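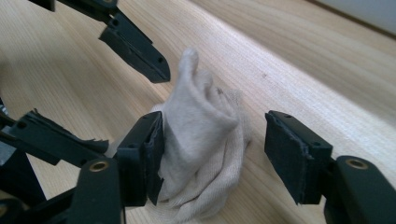 Is it worth recording more cloth folding examples, or am I wasting my evenings?

Posted in Home & Hobby Robotics > Training and data

I've been collecting folding demos with a pair of hand-held grippers since December. One rag on a table, grab, fold in half, fold again, let go. I have 242 episodes I'd call clean. The policy I trained on them gets the first fold maybe half the time and then paws at the air over the second one.

The advice I keep reading is "get more data." Every tutorial says it, and the people saying it mostly seem to be selling storage or grippers. The Mavow guide says 300 episodes is plenty for a single task, with no word on what cloth, what table or who was holding the tools. I'm getting close to their number and I don't see a curve that is about to shoot up.

Two things I wonder about. My foam pads are pretty chewed up, with strips hanging off, and they weren't like that when I started. And I always begin with the cloth in a heap, but it's the same kind of heap, since I'm the one dropping it. Should I keep going, fix something first, or accept that this doesn't work at home?

threadbare_lab

More data always helps. I had the same problem and I just kept recording and it got better. Also try a bigger model. What learning rate are you using?

Ulix_user_54

I'd stop recording for a week. "More always helps" is the kind of thing that can't be wrong, because whenever it fails you just haven't recorded enough.

Start with the second fold. Go through your episodes and look at only the few seconds between letting go of the first fold and grabbing for the next one. I did this with my own set (351 episodes, dish towels) and found I had been doing it two different ways. Sometimes I moved both hands at once, sometimes I parked the left and reached with the right. To me it was the same task. A model that averages the two ends up reaching for a spot where there isn't any cloth, and that sounds a lot like your pawing. I threw out 54 episodes that used the odd method and retrained on what was left. Fewer examples, better second fold. One case, my table, so take it for what it is.

The pads are a fair question and I wouldn't guess at the answer. Worn foam could change how the cloth slips, and if your cameras can see the fingers then the pads also look different in early and late episodes. The cheap test is to train on the first half only, then the second half only, and run both with the pads you have now. If there's no gap, leave them alone. If there is one, put new foam on and write down the date so you can sort by it later.

On the heaps, you're right to be suspicious. Have somebody else in the house drop the cloth. Turn it over, push it toward an edge, bunch it tight. Keep ten of those starts out of training and use them for testing every time. Do you have a fixed test right now? You said "maybe half the time," and to me that reads like no.

As for the Mavow number, I couldn't find where it came from either. Ask them which cloth.

kiều_bench

Following this. I gave up on towels and went back to blocks. A couple of people in the Londville group claim socks are easier, but I haven't seen a video where they didn't cut before the end.

noisy_encoder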